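Buying a small arm for sorting and table work: your questions

Leif Skjelbred, updated 2022-04-29

I get the same emails every time I post about our sorting bench, so I've put my answers in one place. Prices are what I paid, before tax.

What did you spend in total?

The arm was a used Badley and it came to 1051 dollars with shipping. I'd set aside 985, so yeah, I blew the budget before I'd plugged anything in! The gripper, wrist camera and table were a separate pot of money (see below).

Should I buy the gripper with the arm?

I wouldn't. The bundled one was made for boxes, and I wanted to pick up thin stuff. I got a bare two-finger gripper from Kakis and left up to 200 dollars for fingers and pads, which sounded silly until I'd gone through my first two sets. Soft pads wear. Put them down as a running cost, like printer ink.

What do you practice on?

Plastic cutlery, mostly. It's cheap, it comes in bright colors, and a heap of forks and spoons lying across each other is a much tougher job than the neat rows in the sales videos. If a seller offers you a demo, bring your own bag of it and tip it out on the table.

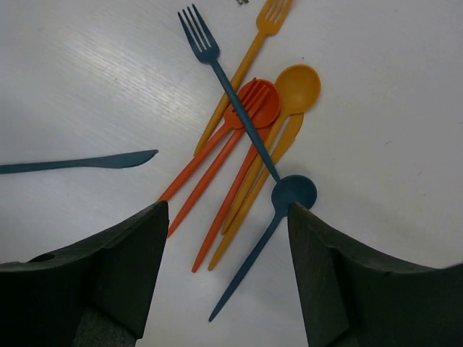
Do I need a second camera?

Maybe later. I started with just the small one at the wrist and I'm glad I did, because it left money for spare cables. Bakke sells an overhead mount that I keep looking at. It's on the list for December.

How long did delivery take?

The arm took 7 weeks. The gripper was quicker, but the adapter plate between the two was on back order at Sostwood and everything sat in boxes waiting for it. Order the plate first (please learn from me here).

New or used?

Used worked for me, but ask for the running hours and a video of every joint moving. And check that the controller is included! Plenty of listings leave it out, and buying one separately wipes out whatever you saved.

Can I see your spreadsheet?

Sure, email me and I'll send it over. The tab called "oops" is the useful one.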